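Husine Sensor Library: FAQ

Questions about reading temperature sensors with Husine? Brilliant, you've come to the right page!

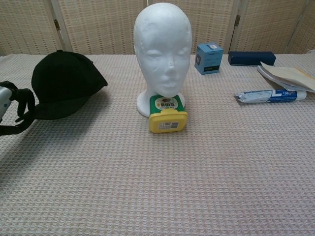 Does it run on small boards?
Yes! It needs 2,147 bytes of flash, so there's loads of room left for your own sketch.

Why do I get odd readings at start-up?
Throw away the first 2. The sensor needs a moment to settle.

Can I add my own sensor?
Please do! Send it to Kojo Tsikata, who looks after the drivers.

20 shares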